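Ticket 3375: Left hand grip force drops during basket carry
Status: Open, awaiting second hand for comparison
Priority: Normal
Opened: 2019-06-05
Reported by: Mekdes Degefa
Assigned to: Stojan Vlachou
Site: Mamdale test store, drinks aisle

Summary
The left multi-fingered hand reports a drop in grip force while holding the shopping basket. The fault is logged as code 358 on the Tamiru controller. The same task run on the Fikton controller in February did not produce this code. The purpose of this ticket is to establish whether the cause lies in the hand, the cable or the controller settings.

Steps to reproduce
1. Place the robot in front of the shelf with the basket in the left hand.
2. Pick one bottle with the right hand and place it in the basket.
3. Hold position for 300 seconds with the arm controller active.
4. Review the force log for the left hand.

Entry 1 - Mekdes Degefa
Fault reproduced on the second attempt. The head camera view below was saved with the log. The left hand has the blue basket, with one green bottle inside, and three bottles stand along the front of the shelf. The cable running along the hand should be noted, as it is the first item to be checked.
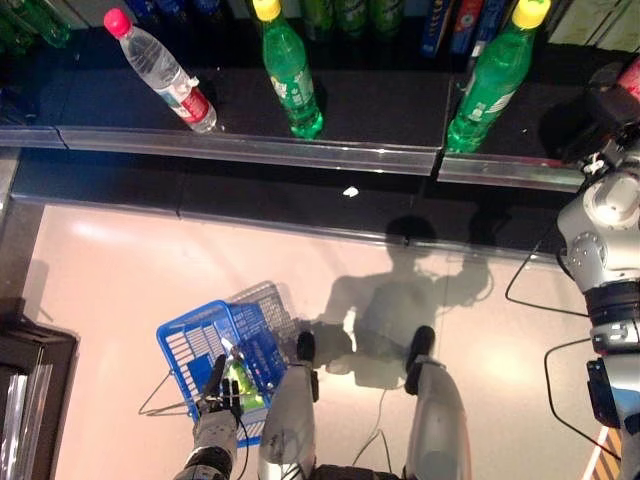

Entry 2 - Stojan Vlachou
Connector at the left wrist reseated and cable clip moved. The hold was repeated with the same load. Code 358 returned. The cable is not ruled out, but reseating alone does not clear the fault.

Entry 3 - Dagim Chala
The force threshold in the Tamiru profile is set to 2589 raw units. The Fikton profile used a lower value, which was not carried over when the controllers were exchanged. Please do not edit the shared profile. A copy has been saved under the ticket number for testing.

Entry 4 - Stojan Vlachou
Test run with the copied profile and the lower threshold. No code was raised, but the log still shows the force falling slowly through the hold. The lower threshold hides the alarm and does not correct the drop. Original value restored.

Entry 5 - Rima Dabbas
Request approved for the loan of a second hand of the same model. Both hands are to be run on both controllers with the same basket and the same bottle. Results should be entered in the Funenance comparison sheet, one row per run.

Open actions
Stojan Vlachou - replace left hand cable and repeat the hold
Dagim Chala - export both controller profiles and attach them to this ticket
Gadisa Admasu - confirm delivery of the second hand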